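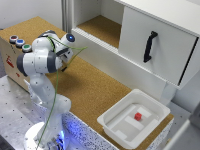

Starnivau Equipment Pool, Small Arms Team

Drasstead bench cell, with sliding-door cabinet and cork top

The Drasstead cell is a bench cell with one arm, for handling small parts. It can be reserved for a half day or longer. This page tells how the cell is set up, how we look after it, and what you should do before you call us. Please read it also if you used the cell before, as the cable part is new since June.

What belongs to the cell
Arm with round white base, on perforated metal plate
Gripper with short fingers (longer fingers on request)
Button console, cork top, with red, blue and green button
White cabinet with open compartment and sliding door
White plastic tray with raised pads
Red test cube
Spare cable, green, same length as the one on the arm
Kalolier cable straps, one bag

Mounting
The base is bolted to the plate. Do not move the base to another row of holes. All saved positions are measured from the present place, and if the base moves even one hole, the arm will come down beside the tray pads. If you need another place for your task, write to Nhàn Ông before your booking and she will do it with you. It takes 40 minutes with the new measuring.

Check the base bolts by hand before the first run. They should not turn. If one turns, tighten all of them crosswise with the long key from the drawer, and write it in the cell book.

The cable
The green cable runs on the outside of the arm, from the wrist down to the base. It must hang with some slack. In the first months we had it strapped close to the links, and it looked very tidy, but each time the wrist made a full turn the plug was pulled and the gripper lost its signal. So now we leave a small loop at the wrist and let the rest hang in soft curves. Please do not make it tidy again.

When you change the cable:
1. Bring the arm to the rest position and switch off.
2. Open the wrist plug first, then the base plug.
3. Lay the old cable on the bench next to the new one and compare the plugs. There are two kinds in the drawer and they look alike.
4. Connect the base plug, lead the cable up along the links, and connect the wrist plug last.
5. Move every joint slowly by hand guiding to its end, and watch the loop. It may sway, but it must not catch on a joint cap or on the cabinet door handle.

We change the cable after 400 hours of work, or earlier when the cover shows a white line where it bends. The present count is 246 hours.

Cork surfaces
The tabletop, the top of the console and the floor of the open compartment are all covered in cork. It is kind to the gripper fingers when a position is too low, but it does not like water. Clean with a dry brush, then with a cloth that is only a little damp. No alcohol. Small dents are fine. If a piece has come out, tell us, and Lahcen Bensaid will put in a new one. The glue needs a night, so the cell is not free the next morning before 9.

Cabinet and sliding door
Once a month we take the door out and brush the track. If the door feels heavy between two services, look first for cork crumbs in the track. Do not use oil. The handle has one screw at each end, and both become loose when the arm opens the door many times in a long test. Tighten them with the small driver, by feel, without force.

Tray and cube, the short test
Put the tray on the cork to the right of the arm and the red cube on the tray floor. Start the program "cube short". The arm picks the cube, lifts it and puts it back, 14 times. If it misses the cube once, run the test again. If it misses in the second run too, stop there and do the zero check with Mwajuma Mfaume. Please do not correct the saved positions yourself.

Lights
Blue at the wrist cap means that the arm is powered and ready. For any other color, see the card in the drawer.

Delivery and booking
The cell stays in our room and is not lent out. The tray, the cube and the console can be borrowed for one week. For spare fingers of the Xiong type, ask Hằng Hồ at the parts window. Bookings go through Kha Quách, mornings only.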